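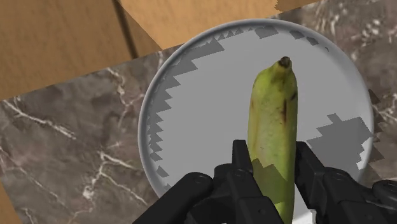 Popular Music and the Record Trade
Session 4: The private pressing
Tutor: Mwanaisha Rugemalira

Last time we left Gellel in June with a finished album and no label. What they did next was pay for it themselves.

A private pressing is a record the band orders direct from the plant. Gellel ordered 300, sold 114, mostly to relatives, and stored the rest in the drummer's garage, which had a roof of sorts. Copies with flat sleeves are scarce.

Terms to know
Matrix number: scratched or stamped in the run-out. Gellel's reads 2433. Collectors will want to tell you about it.
Test pressing: made for checking faults. Gellel's had several, all approved.
Reissue: see below.

The Oletti reissue
Oletti put out 1000 copies with two extra tracks, one of them the single again but slower. Compare the opening of side two on both versions. The organ is louder on the reissue - whether this is a kindness is a matter for your seminar group.

Reading: Coutinho, chapter on small labels. Skip the discography, it has Zokon down as a folk group.

Listening notes, one page, due 12/03/2022. "It rocks" is not a page.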